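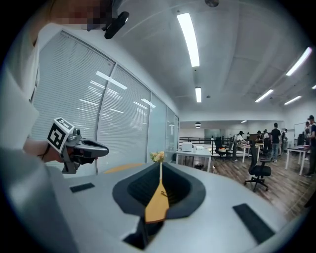

Re: [beltura-readers] July swap, what are we doing?

Denise Naylor wrote:
> Are we still on for the July book swap? I have two bags of
> mysteries to get rid of and my husband says they go or he does.
> Also, has anybody finished the Pfister book? I gave up at
> page 22.

Hi Denise and all,

Yes, still on! Same place as last year, the upstairs room at Skurnell, doors open at 2. Bring the mysteries, please bring them all, I'm completely out of things to read on the porch.

As for the Pfister, I did finish it (all 418 pages, and I want a medal). It drags terribly until the sister shows up with the letters, and then I stayed up way too late with it. My large print copy is up for grabs if anyone wants to try again without squinting.

I've got the round table again for sorting, so drop your books there first and we'll split them up by type.

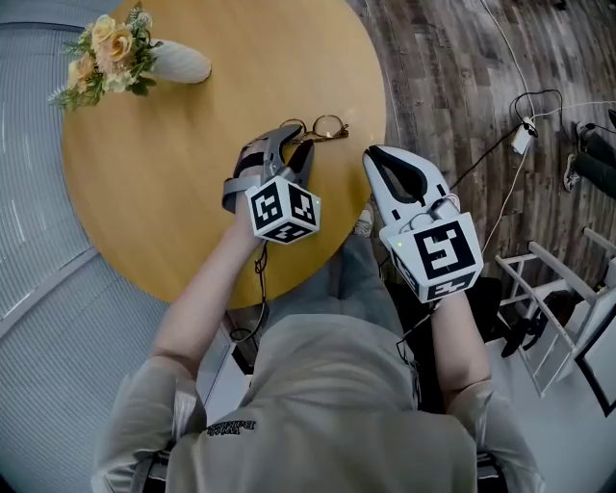
WHAT TO BRING

- up to 22 books each, no textbooks this time
- a bag to carry your new ones home
- something to nibble on if you feel like it

Parking is a pain on that block, so try the lot behind Skostus and walk over. Denise, can you bring the sticky labels? I think they ended up with you.

See you there,
Marge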